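Home Topics Unsolved Tags Log in

Planner keeps rejecting grasps near the bin wall
Torkimo
I'm picking blocks from a metal bin. The planner samples 2000 grasps per cycle and throws out nearly all of them near the back. Collision margin is 60 mm. Is that too much?

Lindqvist
Yes. Try less.

Woria
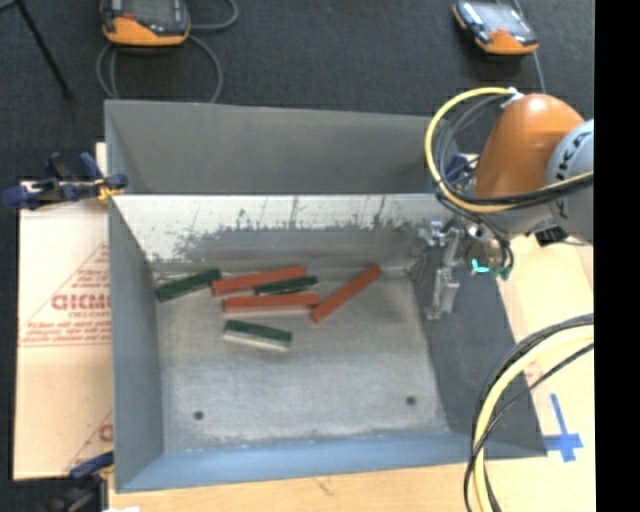
Collision margins should be set per object. Keep 60 for the clamps on the rim, and go much smaller for the walls, as most of your blocks sit towards the back.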